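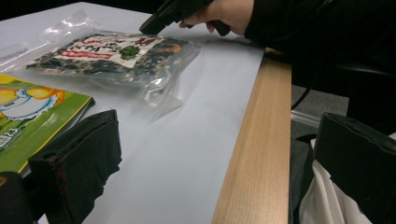 Storkness Snack Label Corpus

Version 9

Contents

Storkness is a text corpus of ingredient and allergen statements transcribed from packaged snack foods. It holds 900 records, one per product, covering seaweed snacks, rice crackers, roasted pulses, crisps and dried fruit. It is meant for testing parsers that split an ingredient statement into its parts. The corpus contains text only.

Files

labels.tsv – one row per product, tab-separated, UTF-8 without a byte order mark
ingredients.tsv – one row per ingredient, linked to labels.tsv by record_id
allergens.txt – the controlled list of allergen terms, 21 entries
splits/ – record identifiers for the training and test sets
CHANGES – edits since version 8

Fields in labels.tsv

record_id: six characters, never reused. Withdrawn records leave a gap.
category: one of the five categories above, lower case.
statement_raw: the ingredient statement as printed, with line breaks replaced by a single space.
statement_lang: language code of the statement. Where a pack carries several languages, each has its own row and they share a pack_id.
pack_id: links rows taken from the same pack.
net_mass_g: declared net mass in grams. Empty if the pack gives volume or a piece count.
origin: country as printed, not normalised.
transcriber: initials.

Fields in ingredients.tsv

record_id, position, name, percent, parent. Position starts at 1 and follows the printed order. Parent is empty for top-level ingredients. A compound ingredient such as "seasoning (salt, sugar, sesame oil)" gives one row for the seasoning and three rows that point to it.

Transcription rules

Spelling mistakes on the pack are kept. Bold or capital letters used to mark allergens are recorded as capitals in statement_raw and dropped in ingredients.tsv. Percentages keep the printed number of decimal places. Text hidden under an importer's sticker is not recovered; the sticker text is used and the row is flagged S in the notes column. "May contain" statements are kept in statement_raw after a vertical bar and have no rows in ingredients.tsv.

Laver, nori and gim are left as printed. Earlier versions merged them under "seaweed", and scores on the seaweed category from before version 7 cannot be compared with current ones.

Splits

The test set has 500 records. Rows with the same pack_id always fall on the same side. Brands are not kept apart, so near-identical statements from one maker may appear in both sets. Users who need a strict split should group by the first four characters of record_id, which encode the maker.

Known problems

Nested brackets deeper than two levels were flattened by the old Vememness importer. Most have been repaired by hand, but the dried fruit category has not been checked.
Full-width commas survive in some rows translated from Japanese packs.
Net mass is sometimes the multipack total and sometimes the single portion.

Loading

The files open in any tool that reads tab-separated text. Turn quoting off – several statements contain a lone inch mark. The Cakolmont parser reads the directory directly with the option --labels.

Maintenance

Maintained by Éabha Mac Carthaigh. Corrections should give the record_id, the field and the text as printed. The bracket repair script is by Szűcs and sits in tools/. The next release is planned for August and will add the pack_id column to ingredients.tsv.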